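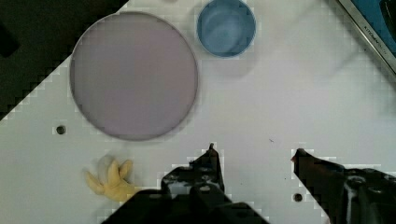
The play kitchen table is coming along

July, by Mayuree Saithong

If you have poked your head into the Drallotberg playroom lately (and so many of you have, which is lovely!) you will know we've been fussing over the play kitchen for what feels like ages. We began with the plainest things, the lavender plate and the blue cup, on the white table by themselves more or less, and let the rest of the menu grow from there. My own feeling is that a little one needs only somewhere to put dinner and something to drink from, and the story gets going all on its own.

Simão Fonseca has been looking after the food basket, and he asks me to say that play fruit is always welcome, as long as it's too big to swallow. Bananas go missing more than anything else, and we'd dearly love a few spare slices of orange. Please give everything a wash in warm soapy water before you drop it off at the front desk, where the tub with the blue lid is waiting.

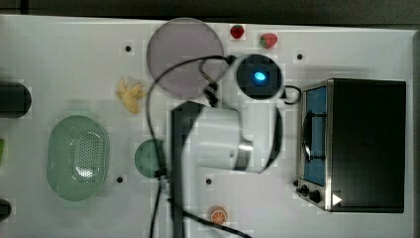 Strawberries, an oven and the green colander

My favourite part is still the little black and silver oven with the door handle down its side, although the strawberries run it close. The light green colander sits over on the left, and I'm told it makes a perfectly good hat as well as a place to rinse the fruit. There's a small teal plate too, just the right size for afternoon tea, and a bit of banana for anyone who can't wait for the oven.

We've put aside up to $426 for new pieces before the holidays, and a colour-matched set of bowls is at the top of my list, with tea towels next. If your family has a favourite toy saucepan that's been outgrown, do come and have a word with either of us at morning tea, any time after 10 am.

Contact the Drallotberg playroom at the front desk | © Drallotberg Playroom | Back to top

Get our newsletter by email. You can unsubscribe at any time.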